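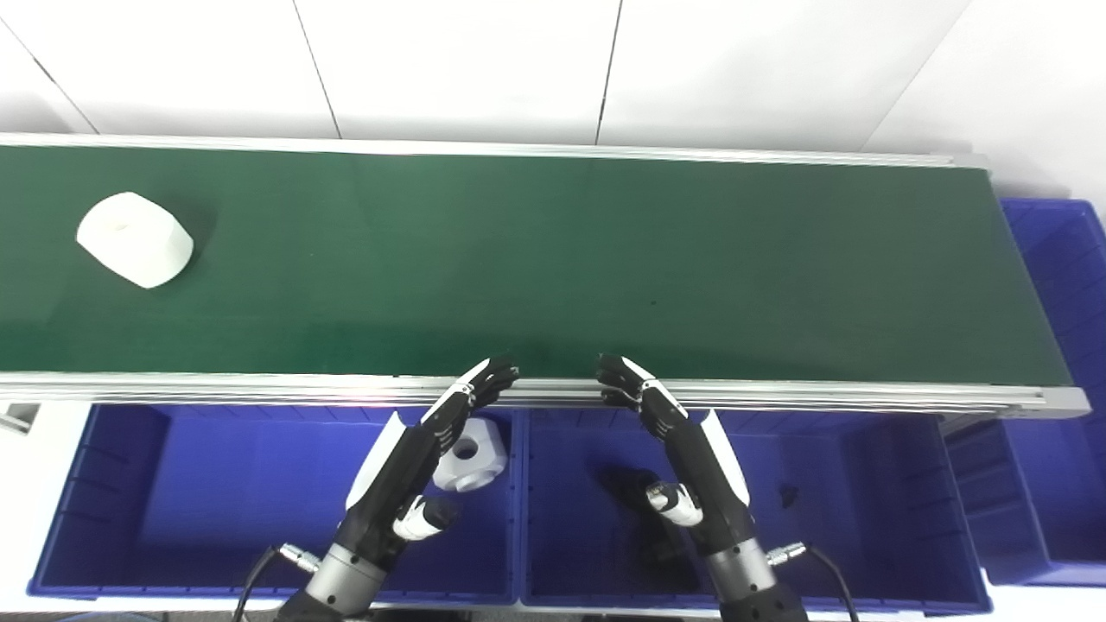
Notebook > Tadgate cell > Faults

9/22/19

Left hand stalled again on the belt pick, 2 times in 100 cycles. Both times the fingers had closed on the near rail and the current limit tripped before the arm could lift. Reset cleared it. Dropped belt speed to 165 and raised the approach height 6 mm - no stalls after that, but the run was short.

Right hand fine. Wrist connector on the left reseated anyway. Same fault in the March log from Emden, never closed out. Ask Iturra for the finger torque curves.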